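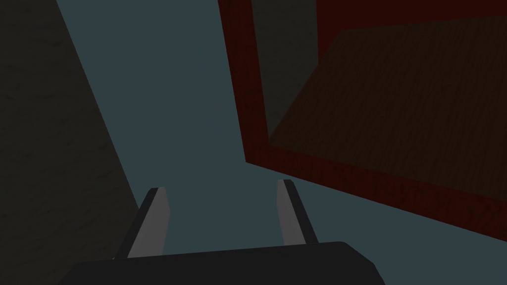
The simulated gripper beside the open red box, as rendered in the Otix practice scene.

Leena Seppälä puts both elbows on the desk before she starts. It keeps her hands from drifting, she says, and drift is what ruins most of her demonstrations. She takes the controller, presses a pedal with her left foot and begins moving a robot arm that exists only on the computer.

Seppälä works for Otix, a small company that teaches robots to sort and pack. Her job is to do the task herself, by remote control, over and over. Each attempt is saved with the view from the gripper and the position of every joint. A learning program then tries to copy what she did.

The task this month is placing items in a box. The virtual box is dark red wood, open at the top, and the gripper has two fingers with blunt, square tips. From the gripper's own view the operator often sees only part of the box, a rim and some of the floor inside. That takes getting used to.

"You want to lean over and look around the side," Seppälä says. "You can't. You have to move the arm to see more, and then the robot learns that too."

The company asks for 300 good demonstrations before it trains anything. A good one is smooth and has no long stops. Seppälä throws out her own work freely. On the morning I visited she kept 23 runs and deleted the rest, several of them because she had paused to think.

Otix used to teach by hand. An operator would take hold of a real arm and push it through the motion while the motors were slack. Seppälä did this for two years at Koivisto, a parts supplier, and still prefers it for anything that involves pressing or sliding. You feel the contact through the metal. With the controller she gets a faint buzz when the fingers touch something, and she usually turns it off.

Simulation won on cost. A dropped part goes back to its place with one key, and three people can practice on the same scene at once. The library for the box task holds 2365 runs, kept and rejected, under a project called Nollora. The rejected ones are labeled with the reason.

Moving to the real machine is the harder part. Lighting changes, and wood has more grip than the program expects. A test cell at the Sundel warehouse is due to open in December, and Seppälä will spend her first weeks there doing the same job with a real arm and a real box.

She has asked for a chair with armrests.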